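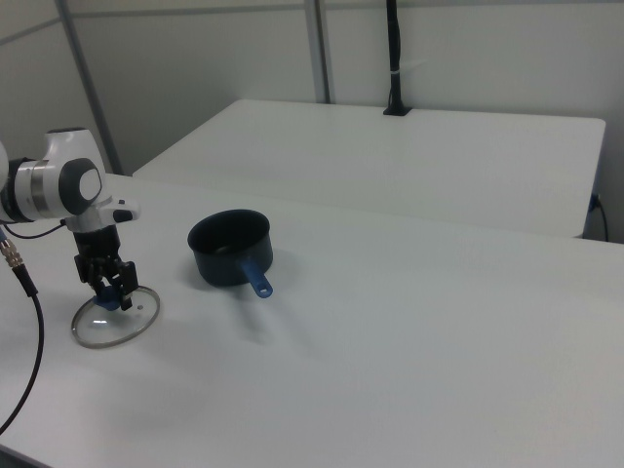
According to Yi-chun Tsai, a locked test script should fail the nightly build at once, and the retry loop used at Unddale only hid the problem until morning. We adopted that position in the second round.

Figure 3. Gripper closed on the knob of a glass lid.

4.2 Handling of locked scripts

The Kestetti suite held 1335 scripts, of which 200 were open to more than one editor. Each build server checked the lock table before launch – a read-only query – and wrote the owner's name to the log. In the first round the server retried five times before giving up. In the second it stopped on the first refusal. Lock failures recorded in May fell to eight, all of them in the Lunside branch, where editors had kept their sessions open overnight.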